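Jan 3, 2026

Re-seating the wrist on the Orkell arm

The arm on the Prydderch cell went back into service over the break, and I am writing down what I did while I still remember which screws were which. The last set of notes I kept on this machine was from August and left out nearly everything I needed.

The complaint was drift. After a few hours of sorting, the right finger would close slightly ahead of the left, and the grip point moved with it. On a hard part you would never notice. On anything round it shows up as a small roll at the moment of contact, and the controller then spends time correcting for a position error that is mechanical.

I started with the finger mounts. The screws on the right bracket had lost their torque. I cleaned the threads, put on a small drop of medium threadlocker and tightened them in two passes with the finger held against a flat block. Let it cure overnight. I have rushed this before and had to do it again.

Next was the cable run. The old routing followed the forearm too tightly, so every full wrist rotation pulled on the connector. I added slack at the elbow and let the bundle form one wide loop, with the braided sleeve taking the rubbing. Power and signal are tied together only at the two ends. The Ernlow manual wants a tie every few inches, but on this arm that makes the bundle stiff enough to show up in the torque readings.

With the cover back on I ran the homing routine 3 times and compared the offsets. The first run disagreed with the other two, as it always does from a cold start, so I threw it out. The stored value for the wrist joint had been 610 encoder counts. It is now 321, and I have written the new number on the inside of the cover as well as in the config file.

Then the work area. The camera calibration assumes the table is level and the walls are plain, so I wiped everything down and checked the table height at the corners with a dial gauge. The back left corner was low and got a shim.
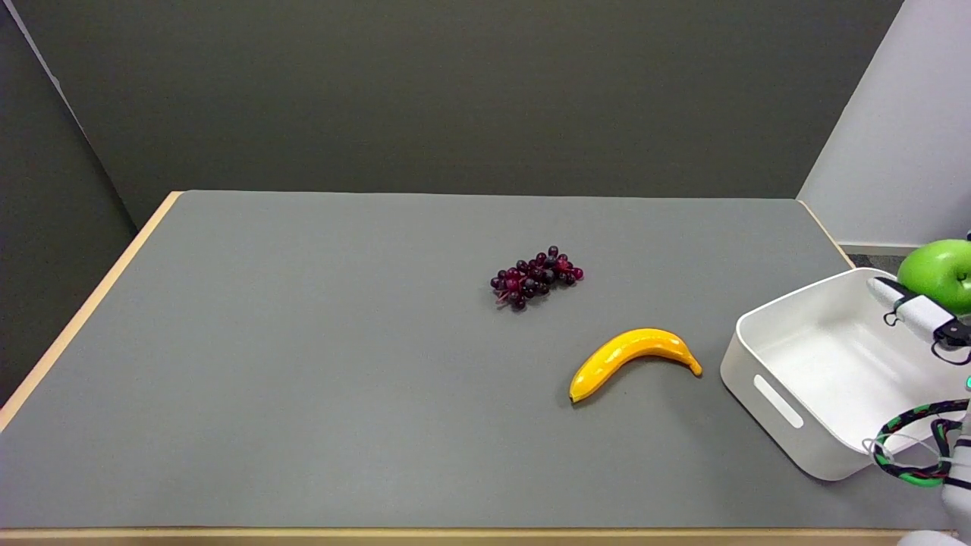 For the pick test I use plastic fruit and a bin. The shapes are different enough to be useful: an apple tells you whether the fingers are centered, a banana tells you whether the approach angle is right, and grapes tell you how the finger pads behave on an uneven surface. I ran 28 cycles at half speed and then the same number at full speed, changing the bin angle between sets.

Half speed was clean. At full speed there were two bad grips, both on the grapes and both with the cluster lying on its side. I lowered the approach height slightly and repeated the set without a miss. The apple no longer rolls on contact, so the finger timing is where it should be.

Still open: the finger pads are worn at the tips and the Sornach replacements are on back order. The fan in the controller cabinet has a bearing noise that comes and goes – I will change it when the cabinet is next open. The config backup is on the shared drive under the cell name, with the old wrist value left in as a comment.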